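Section 4: Setting up the bench for small parts

Read sections 1 to 3 first if you have not assembled a Miron unit before. The original version of this section claimed that a bench could be made ready in 11 minutes. I have never managed it, and I doubt the person who wrote that line had a box of harnesses to untangle first. Allow 40 minutes the first time.

4.1 What you need

– One table with a pale, plain top. Patterned tops hide pins and screws.
– Shallow plastic bins, all the same size. Bright ones are easier to keep track of.
– One metal tray with a raised rim.
– A sheet of flat foam, cut to fit inside the tray.
– The parts list that came with your kit.

The Imach catalogue will try to sell you a fitted bench insert as well. We tried one in the Roltcombe workshop for a whole January and went back to loose bins. The pockets were the wrong shape for anything with a wire on it, and most of our parts have a wire on them.

4.2 Laying out the table

1. Wipe the table and let it dry. If it is made of two panels, run a finger along the join. Small pins find their way in there, and a strip of tape underneath is worth the bother.

2. Put the tray in the middle, where you can reach it from either side.

3. Lay the foam in the tray. It should sit flat with a little metal showing all the way round. If it curls up at the corners, it has been cut too big. Trim it. Pressing it down does not work for longer than a morning.

4. Place the bins to the left and right of the tray, pushed up against each other in their columns. Gaps between bins collect parts.

NOTE: You may read that the foam protects boards from static. Plain packing foam does nothing of the sort, and some kinds make matters worse. Unless the packet says it is made for the job and you trust whoever printed the packet, treat it as padding.

4.3 Filling the bins

5. Keep solenoids in a bin of their own. Lay them down singly with the leads spread out. Do not tip them in from the bag, whatever the Yeom leaflet suggests about "quick loading".

6. Put round control boards in a separate bin, in one layer. Never stack them. The taller capacitors take the weight and their legs bend.

7. Give wire harnesses a bin to themselves. A harness will catch on anything it is put in with.

8. Leave the tray clear until all the bins are filled. It is for the parts of the unit you are building and for nothing else, and that includes your pencil.

CAUTION: Do not lift a solenoid by its wire. The joint where the wire meets the body is weaker than it looks, and a damaged one may pass a quick test and fail a week later.

CAUTION: Hold boards by the edge. Keep fingers off the connector.

4.4 The finished layout 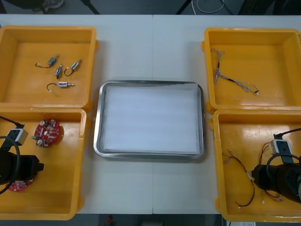 Words: Sharada Alva
Checked at the bench by Selim Karaca
Last revised 10/29/21

The solenoids are at the upper left, lying apart from one another, with the round red boards in the bin directly below them. The harness has the upper right bin to itself. It is tangled, and I would sort that out before starting a build. Selim disagrees and says it comes loose by itself when you pick it up. It has yet to do so for me.

You can swap left and right if that suits your reach. The claim that one arrangement is faster than another comes from a trial of 398 builds, and when I asked to see the figures I was sent a chart with no scale on it. Pick an arrangement and keep to it.

4.5 Before you start building

9. Check every bin against the parts list. If the list and the bins disagree, check the list's revision letter before you order anything. Ours has been wrong twice.

10. Look at each lead from end to end. Put aside any with a nick in the covering or a loose connector.

11. Slide the tray towards you and back. If the foam moves about inside it, cut a new sheet.

NOTE: The supplier rates the foam for 1000 uses without saying what counts as a use. Replace it when it is marked or torn, or when metal shavings have worked their way in – they do not brush out.

4.6 If parts go missing

Look under the rims of the bins first, then in the join of the table, then on the floor. Do not borrow a replacement from the next kit. The shortage will still be there, only harder to trace.

Go on to section 5 for fitting the solenoids.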